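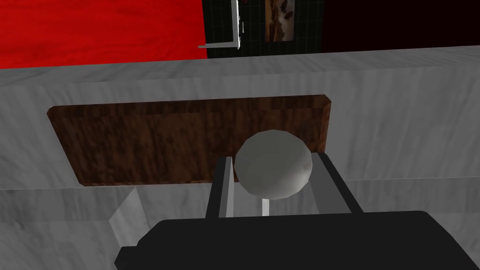

What does a student team learn from a robot that only exists in software?

Mostly how to measure. A simulated arm costs nothing to crash, so the team can run the same grasp as many times as it takes to find out which number matters.

Home | Features | Workshop | Back Issues | Subscribe

The course is called Applied Manipulation, and its final project has a narrow goal. Each team gets a parallel-jaw gripper, a simulated kitchen and a list of objects, and has to write a controller that picks up each object and sets it down inside a marked area. No hardware is issued until the controller passes in simulation. Of the 16 students enrolled this year, most had written code before and few had written any that moved something.

Svitlana Mykhailiuk teaches the course and wrote the test harness, which the students know as Clokgate. It loads a kitchen, places the object, starts the controller and records joint positions, contact forces and the final resting point. A run ends when the object has been still for five seconds or has left the counter. Scores are posted with the raw logs attached, and any team can read any other team's logs.

The kitchens vary on purpose. Wall colors, tile and counter finish change between runs, so a vision routine tuned to one background fails on the next. In one of them the counter is white marble with gray veins, a dark reddish-brown wooden board is set into it, and the walls behind are red on one side and green tile on the other. The gray sphere is the first object on the list. It is a low-polygon model with visible facets along its outline.

Those facets matter more than the students expect. A true sphere touches a flat finger at one point. A faceted one may touch along an edge or a whole face, depending on how it is turned, and the contact solver treats these cases differently. The same closing command can give a firm hold in one run and a slow roll in the next.

Vilgot Strömberg's team lost most of October to this. Their controller, Rornix, closed the fingers at constant speed and stopped when the force reading crossed a fixed limit. On boxes it worked. On the sphere it failed in 171 logged runs before they stopped adjusting the limit and plotted force against time. The plot showed a short spike at first contact, then a dip as the ball settled against a facet. Rornix was reading the spike and stopping early.

"We were tuning the wrong number," Strömberg says. "The limit was fine. We needed to wait and read it again."

The fix took 11 lines. After first contact the fingers now pause, take a second reading and close further if the force has dropped. The lift begins only when two readings in a row agree. It makes each grasp slower – the team lost points for time – but the drops on the sphere ended.

Another team, Stamatopoulos, took a different route and lowered the approach so that the fingers met the ball nearer its middle. Their code is shorter and faster. It is also more sensitive to errors in the height estimate, and the course notes now list both methods without ranking them.

Mykhailiuk grades the write-up more heavily than the score. Each team must report its failed runs by cause, state which settings were changed between runs, and name one result it can't explain. A report with no unexplained result is sent back.

The hardware stage uses a bench arm in the Lirard building. Real fingers flex, and real surfaces don't have facets unless someone cuts them. Rornix will go onto the arm with its pause left in. Strömberg expects the spike to look different there, and his team has already written the script to plot it.

Last updated March 5, 2021

5 comments | 16 shares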